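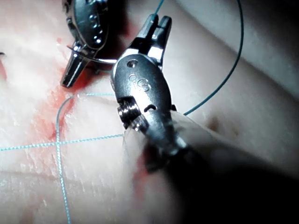
## 4. Setting up the Prustier room display

Fit the display before you load the booking software. You will need the mains lead, the network cable and the site code from your welcome letter. Allow roughly 60 minutes.

### 4.1 Placing the display

1. Choose a flat, level table close to a wall socket.
2. Set the stand down and slide the screen on to the upright until it clicks.
3. Pull gently on both sides of the screen. If it moves, take it off and fit it again.
4. Run the mains lead behind the table.

> **Caution:** Do not carry the display by its screen. Two people should lift the larger model.

### 4.2 Connecting to Liapis

1. Plug in the network cable, then the mains lead.
2. Hold the power button until the start page opens.
3. Choose **Site**, type 2539 and press **Confirm**.
4. Pick your room from the list. Rooms added since August are at the bottom. 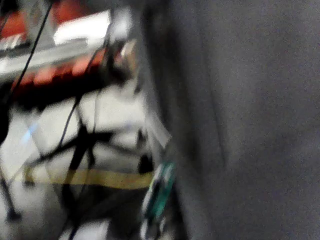 5. Set the clock to 24-hour time. Bookings made in 12-hour time will still come across.
6. Choose **Save** and wait for the start page to come back.

**Note:** If the room list is empty, the site code has not been switched on. Ask Thodoris Bakalis at the Trarkanach office, quoting error 13 if it is shown.

### 4.3 Checking the height and angle

Sit in the chair furthest from the display and read the smallest line of the day view. Tilt the screen back a little if the ceiling lights show in it. Tighten the knob by hand only.
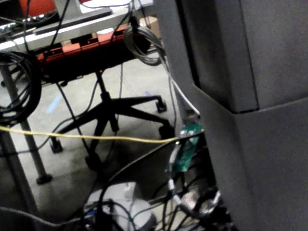 *Stand base and upright on a light-topped table.*

### 4.4 Before you leave the room

- Make a test booking, then cancel it.
- Write the room name on the Grerkar service card.
- Send the card to Primo Donati. Keep the packaging until he has signed it off.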